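# Rekow two-arm desk cell

The Rekow is a two-arm robot sold by Clanance for work at desk and table height. It comes with a matched pair of parallel grippers, a head camera, a control box and a seat in our simulator, so the same job can be set up on screen before it is run on the real machine. This page covers setup, routine care and the parts you can replace yourself.

## What you get

- Torso with head and both arms fitted
- Two parallel grippers, with one spare set of fingers
- Control box and 3 m cable
- Simulator license with the furnished office room
- Hex keys, thread locker and a printed setup card

Order number 734. The older single-arm base does not take these arms.

## Setting up

Do the first setup in the simulator, even if the robot is already bolted down. Load the office room, place the robot facing the desk and switch to the head view. Bring both arms forward slowly until the grippers are near the front corners. If a forearm swings close to the desk edge on the way up, move the base back and try again. The arms have plenty of reach and most new users park too close.

Save this position as the start pose. The control box checks it against the joint readings each time a job is loaded and will refuse to run if they don't match.
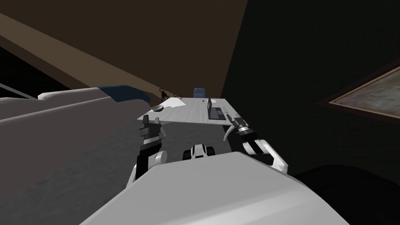
*Page last changed: May 27, 2018*

The head view tilts when the head is not level, and a strong tilt makes it hard to judge height over the desk. Level the head from the Pose menu before you teach any pick points. Small dark objects on a pale desktop should be checked one at a time, and so should anything lying flat, such as a sheet of paper. For a laptop, keep the approach path clear of the screen and set a no-go box over the whole thing – the lid is easy to forget when you are looking down at the keyboard.

Once the start pose is good in the simulator, copy it to the control box and run it on the real arms at 10 percent speed. Keep a hand on the stop button.

## Routine care

Wipe the white shells with a damp cloth. No solvents on the black forearm sections, which mark easily.

Check the gripper fingers every 40 hours of running. Open the gripper fully, switch off at the control box, and press each finger sideways. A little give is normal. If you can feel a click, tighten the two screws at the base of the finger and check again. Fingers that still click need to be replaced as a pair.

The elbow joints are sealed and should not be greased. If one gets noisy, write down the joint number from the status page and contact service.

## Replacing a finger set

1. Send the arm to the service pose and switch off at the control box.
2. Take out both screws and slide the finger straight off.
3. Clean the rail. Old thread locker tends to collect in the corners.
4. Fit the new finger and put in the screws with one drop of thread locker each.
5. Do the same on the other side, then switch on and run Gripper Zero.

If you skip the zero, the gripper will report the wrong opening width. Change the finger type in the simulator as well if you have moved to the long set.

## Parts and service

Finger sets, finger screws and cables ship from Urnden. Arms and elbow joints go back to the Ifans workshop for repair – please ask Sioned Gittins for a return number first and leave the grippers on. For simulator licenses and room files, contact Efa Edwards. The Ifans workshop is closed for part of July, and returns that arrive then are booked in when it reopens.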